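Toothpaste Tube Recycling Plan Leaves Basic Questions Open
Household Goods Review
8 Dec 2022

The packaging firm Clotard says it has found a way to get empty toothpaste tubes out of the trash and back into use. The plan, announced this week together with the waste hauler Skeltier, calls for drop-off boxes in stores across the Sopacua area beginning in June. It comes with a cheerful logo, a slogan about "closing the cap," and very little in the way of numbers that anyone outside the two firms can check.

The outline is simple enough. Shoppers bring in their used tubes and drop them in a box. Skeltier picks up the boxes and takes them to a sorting site run by Irkex, a small plastics processor. Irkex shreds the tubes, washes the flakes and sells them to makers of things like buckets and garden edging. Clotard pays part of the bill and gets to put a new green mark on its packaging.

Each of those steps has been tried before, in one form or another. The trouble has usually come in getting them all to work at once, and at a price somebody is willing to pay after the first year. The announcement spends four paragraphs on the need for change and one sentence on cost, which it calls "competitive." It does not say with what.

Toothpaste tubes have long been a headache for recyclers. For decades most were made from thin layers of plastic and aluminum pressed together. The metal keeps flavor in and air out, and it also makes the tube close to worthless once it is empty, as pulling the layers apart costs more than the material brings. Many local programs simply tell people to throw tubes away.

In recent years a number of packaging makers have moved to tubes made from a single kind of plastic, the same one used for milk jugs. On paper these can go in with the jugs. In practice a sorting line has to be able to tell the new tubes from the old ones, and many plants would sooner turn down all of them than risk spoiling a bale. A shopper standing at the sink has no easy way to tell either. The two kinds feel much the same in the hand, and the small print that might settle the matter is often tucked into the crimp or worn off by the time the tube is empty.

Clotard says its boxes will take both kinds. That sounds generous, but it moves the problem down the road to Irkex. Asked how the mixed load would be separated, the processor said only that it was "confident in the technology" and that more details would come next year. It would not say whether the layered tubes would be recycled at all or burned for fuel. Both count as "diverted from landfill" in the wording of the plan, and readers should keep an eye on that phrase.
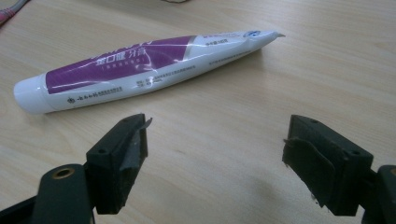

Page 44

Then there is the matter of what is left inside. A tube that feels finished can still hold a fair amount of paste, and paste in the wash water is a cost. Some programs have asked people to cut tubes open and rinse them. Few do. Clotard's leaflet asks for tubes that are "as empty as possible" and leaves it there. A spokesperson said the firm did not want to put people off with too many rules. That may be wise as marketing, but it tells us nothing about how the wash step will cope.

Caps raise a similar question. They are usually made of a different plastic from the body. The leaflet says to leave them on. Skeltier's own guide for its curbside customers, still posted on its website when this item was written, says to take caps off tubes and put them in the trash. The company said the two sets of advice cover "separate streams." Many households in Sopacua will be getting both.

The only hard results on offer come from a trial held at 2 stores last June. According to the firms, the boxes took in 800 tubes over the month. No figure was given for how many of those were in fact recycled, how many were turned away, or how many the same stores sold over the same stretch. Without that last number, the 800 is hard to weigh. It could be a strong showing for a pair of small shops, or it could be a thin slice of what went out the door. We asked for sales totals and were told they were private.

We also asked how many of the tubes in the trial were Clotard's own. The answer was "a meaningful share."

It is fair to say that a weak plan may still be better than none. Collecting tubes at stores keeps them away from curbside lines where they do real harm, and a steady supply of clean flakes might persuade a processor to buy better sorting gear. Drop-off programs for batteries and printer cartridges started small as well. If the firms publish what goes in and what comes out, month by month, the public can judge the thing on its merits.

So far they have not promised to. The agreement among Clotard, Skeltier and Irkex runs for 4 years, with a review at the halfway point. The review will be done by the firms themselves. Asked whether an outside auditor would be brought in, Clotard said it was "open to the conversation."

The green mark is another sore spot. It will appear on the firm's tubes from the spring, before the first box is in place, and it will appear everywhere the tubes are sold, including in towns far outside Sopacua that have no boxes and no plans for any. A line of small type beside the mark will read "where facilities exist." Rules on this sort of claim differ from place to place and are not always enforced. A buyer who sees the mark and tosses the tube in a curbside bin with the jugs will, in most places, have made the recycler's day a little harder.

There is also a plainer way to cut down on tube waste, and the announcement leaves it out. Larger tubes use less packaging for each ounce of paste. So does dropping the paperboard box that many tubes still come in. Clotard makes both the small travel sizes and the boxes, and said it had no changes to announce for either.

Residents who want to take part should hold off on saving up tubes for now. The list of stores has not been released, and the firms say the boxes will not accept tubes from hand cream, hair dye or ointment, even when they are made from the same plastic. Skeltier says a full list of accepted items will be printed on the front of each box. Until the boxes are in place, its standing advice for toothpaste tubes has not changed: put them in the trash.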